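Fórum Zuvow > Casa e Saúde > Remédios e armário

Tópico: Colírio depois de aberto, quanto tempo vocês guardam?

marreco_azul escreveu:
Fui arrumar a gaveta do banheiro e achei três frascos de colírio lubrificante abertos. A validade impressa vai até o ano que vem nos três, mas na bula de um deles fala em descartar 30 dias depois de aberto. Os outros dois já perderam a bula e a caixa. Vocês seguem isso à risca ou vão pela data do frasco? Joguei um fora e fiquei com pena dos outros, estão quase cheios.

tia_do_crochet escreveu:
Sigo a bula. A data impressa vale para o frasco fechado. Depois que abriu, conta outro prazo. Aqui em casa escrevo o dia da abertura com caneta permanente no próprio frasco, porque a caixa some na primeira semana.

pedalada9 escreveu:
Eu vou pela data impressa faz anos e nunca tive nada no olho. Acho que esse prazo curto serve para vender mais frasco. O meu custa 50 reais e não chega nem na metade quando vencem os tais 30 dias.

tia_do_crochet escreveu:
pedalada9, nunca ter tido nada não quer dizer muita coisa. A ponta encosta no cílio, no dedo, na pia. Tem conservante, mas ele não faz milagre. E os sem conservante são outra conversa, alguns são de dose única e vão para o lixo no mesmo dia.

quintal_sul escreveu:
Depende do produto. Tem lubrificante em frasco com válvula que a bula permite usar por mais tempo. Não dá para aplicar a mesma regra a todos. Marreco, se você perdeu a bula, procura pelo nome do produto no site do fabricante ou na consulta de bulas da Anvisa.

Agora, o que me ajudou foi tirar tudo do banheiro. Calor e vapor de chuveiro todo dia não fazem bem a remédio nenhum. Passei o que uso para a mesa de madeira do escritório, longe da janela. 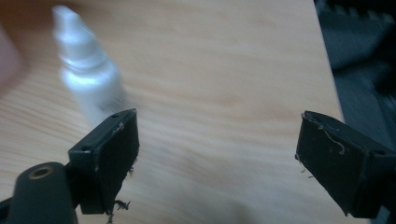
Frasco conta-gotas branco na mesa, meio desfocado.

O resto ficou numa caixa com tampa no alto do guarda-roupa, por causa das crianças. Comprei a caixa na Dendine, mas qualquer uma que feche bem resolve.

marreco_azul escreveu:
Boa, vou procurar as bulas. O banheiro daqui é pequeno e sem janela, deve ser o pior lugar da casa. E geladeira, pode?

quintal_sul escreveu:
Só se a bula mandar. Alguns precisam de geladeira antes de abrir e depois ficam em temperatura ambiente. Outros não devem ir nunca. Se for guardar lá, não põe na porta, que é onde a temperatura mais varia.

pedalada9 escreveu:
Minha mãe guardava tudo na geladeira, até pomada. Viveu bem.

lente_torta escreveu:
Uso lente de contato há 11 anos e já peguei uma conjuntivite feia. Não posso provar que foi do colírio velho, a médica também não cravou. Mas ela perguntou do frasco antes de perguntar da lente. De lá para cá troco no prazo e não empresto para ninguém. Em casa cada um tem o seu.

pedalada9 escreveu:
Aí é lente, é outro caso. Para quem pinga uma gota por causa de tela de computador, continuo achando exagero. Mas tudo bem, cada um com seu olho.

tia_do_crochet escreveu:
Se você só pinga de vez em quando, compra o frasco menor. Sai mais barato do que guardar o grande por um ano.

marreco_azul escreveu:
Outra dúvida: onde vocês descartam? O primeiro eu joguei no lixo comum, confesso.

lente_torta escreveu:
Farmácia. A Nonetti perto de casa tem um coletor na entrada, recebe frasco, cartela e bisnaga. A caixa de papelão e a bula vão para o reciclável. Não despeja na pia.

quintal_sul escreveu:
No meu bairro tiraram o coletor em julho e levo no posto de saúde. Vale ligar antes, nem todos aceitam.

marreco_azul escreveu:
Atualizando: achei a bula do segundo e o prazo também já tinha passado. O terceiro eu não faço ideia de quando abri, então vai junto. Levo os dois na farmácia amanhã. O novo já está com a data escrita, 2 de maio de 2026.

tia_do_crochet escreveu:
Passa uma fita transparente por cima da data, que a caneta sai com o creme da mão.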